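Girnus FAQ

Last edited 6/22/21 by Wouter Maes. Will keep adding as mails come in. If your question isn't here, write to the list, not to me personally please.

What is Girnus?

A method for learning cloth handling from hand-held gripper demos. Person holds two grippers, does the task, we record, a policy gets trained on the recordings. No teleop in the loop. The part that's new (the part the paper is about) is how we pick which bits of a demo to learn from. Everything else is borrowed and cited.

So what's the selection thing, short version?

Most of a cloth demo is fumbling. You grab, the fabric slides, you look for the corner again. If you train on all of it the policy learns to fumble too. Girnus scores each segment by how much the cloth outline changed toward the goal, keeps the segments that score high, plus a short lead-in before each one. Lead-in is 2 seconds. We tried shorter, worse.

Does it need labels?

No. Only a goal picture per task, the cloth as you want it to end up. Segment scores come from comparing outlines.

How many demos did you use?

101 recorded for the corner-to-corner unfolding task. One person did nearly 80 of them, which is a weakness and we say so in the paper. Style of the demonstrator leaks in. If you have a lab full of people, spread it out.

What do the demos look like?

Start from a heap on the table. Find two corners, one in each gripper, pull apart till the top edge is straight, lay it down. That's the whole task. Sounds easy, is not, esp. with thin fabric that folds under itself. 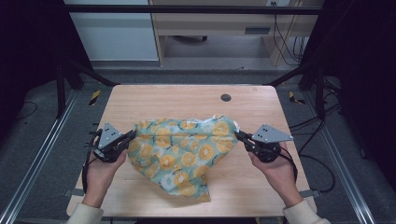
Corner-to-corner unfolding, both corners held, top edge pulled fairly taut. Lower part still bunched.

The straight top edge is the moment the score usualy jumps. Before that the outline is just a blob and the numbers wander. A lot of our tuning time went into not over-rewarding that jump, since a policy that only learns "pull" will pull with anything in its fingers, corner or not.

How do you know where the grippers are?

Tracked. Calibration script is in the Beltach folder, run it at the start of every session. Every one. If the two grippers disagree by more than the tolerance in the config the script will refuse to write a file, don't override it.

What's Beltach?

Our recording software. Separate repo, separate license, works without Girnus. It syncs camera and gripper streams and writes one file per demo. Name means nothing.

And Sultana?

The cloth set. 13 pieces, different weights, different prints, a couple of plain ones. Patterned cloth is easier for the outline step against a pale table, plain light cloth is the worst case. Results for both are in the paper, look at the plain ones before you get excited about the average.

Can I get Sultana?

Not the actual cloths, no. The shopping list with sizes is in the repo. Close enough is fine. Wash before use, new fabric is stiff and behaves differently.

Does it work on towels? T-shirts?

Thick towels: ok. T-shirts: no. Sleeves break the outline score completely, a shirt can look "flat" with one sleeve tucked under. Somebody on the list is trying a depth version, ask them.

What about the baseline comparison? People say it was unfair.

Same demos, same network, same training steps. Only difference is which segments go in. The baseline gets everything, so it sees more data than we do. If anything that helps it. What IS a fair complaint is that we tuned the score threshold on the same cloths we report on. Held-out cloth numbers are coming in the next version.

Why does my policy freeze halfway?

Threshold too high, almost always. You've thrown away the slow searching part and the policy never saw what to do with only one corner in hand. Lower it, retrain. If it still freezes check that the lead-ins are on, they're off by default in the old config (my fault, sorry).

My policy regrasps forever.

Opposite problem. Threshold too low.

Do I need an enclosed cell like yours?

Curtains help. We had light changes wreck an entire batch of outlines back when the sides were open. Frame doesn't matter much. Fixed table and fixed camera mount matter a lot. If the table moves after calibration, throw the session out.

What hardware to train?

One decent GPU. Overnight. Scoring the segments is cheap, runs on a laptop.

Is there a link with the Drenwood project?

Shared lab, shared table. Drenwood is rigid parts, insertion tasks mostly. We tried their contact-based segment picking on cloth and it did nothing useful, there's contact the whole time. Short note on that in the appendix.

Can I use this with one gripper?

In theory. The code assumes two in a bunch of places, mostly the loader. Patches welcome, I won't have time for it.

When is the code out?

Scoring code and loader are up now. Training code end of June, if the cleanup goes ok. Trained weights after that, please don't mail about dates.

How to cite?

Bib entry is at the bottom of the readme. Cite Beltach seperately if you only used the recorder.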